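Community News | Families & Learning

Play kitchen corner finds its feet at the Custwood toy library

August 6, 2026

If you have been past the Custwood toy library lately with a small child in tow, you may already know that the play kitchen things have come out of their boxes at last, and if you haven't, well, there's a treat waiting for you. The collection has been growing since May, when the library put out a call for pretend food, plates, pots and bowls that families had outgrown and were ready to pass along, and the people of Custwood (generous as ever!) answered it with carton after carton left by the front door.

By the time the call closed there were 250 pieces on the shelves, everything from fruit to frying pans, and every one of them had to be washed, dried, checked for cracks and matched up with its friends. That took longer than anyone expected, partly because toy fruit is such a pleasure to sort that people kept stopping to set the table with it. The Galanis bakery on the corner kindly lent its big sink for the washing, and sent over a tray of cinnamon rolls as well, which did not need any sorting at all and were gone by midmorning.

The idea is a simple one. Families can borrow a kitchen set for 3 weeks at a time, just as they would a puzzle or a train track, and bring it back when the children are ready for something new. Each set has things to serve on, things to serve, and something to wash it all in, so that a child can run a whole restaurant from start to finish without having to raid the real cupboards at home. Ketchup is a great favorite, as it is at most tables we know, and so are the fruits, which seem to find their way into every soup, stew and birthday cake on the menu. 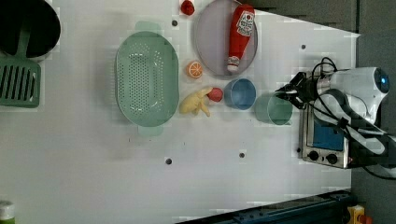
A plate, a bowl, a colander and a bottle of red to go with it all.

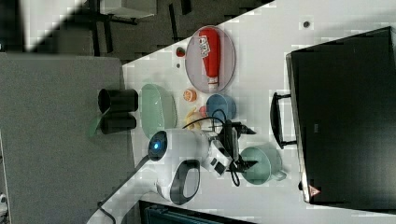
There are 40 sets planned in all, and the library hopes to have every one of them ready to lend before the school year gets going. Borrowing is included in the regular family membership, and if you don't have a membership yet you can try a set out for a deposit of 5 dollars, which comes straight back to you when the set does. Missing a piece or two is no great worry, so please don't turn the sofa upside down on our account. A spare basket is kept at the desk for just that purpose, and strays have a way of turning up in coat pockets once the weather turns.

Older children have not been forgotten, either. A backyard cookout set put together with help from Grillonance, the outdoor cooking shop out on the county road, will be joining the shelves shortly, with tongs, play burgers and a little folding grill that has already drawn plenty of admiring looks from the grown-ups. Utum, the neighborhood craft group, is sewing drawstring bags for carrying everything home, and would be very glad of any sturdy cotton you have folded away in a closet (old curtains are perfect, and the brighter the better).

Donations of play food and dishes are still welcome, particularly bowls and plates, since those are what the sets run short of first. Plastic pieces should be clean and in one piece, and fabric ones should be able to stand a trip through the washing machine. You can leave them at the desk during opening hours, and do stay and look around while you're there, as the coffee is usually on and the children are always happy to take your lunch order.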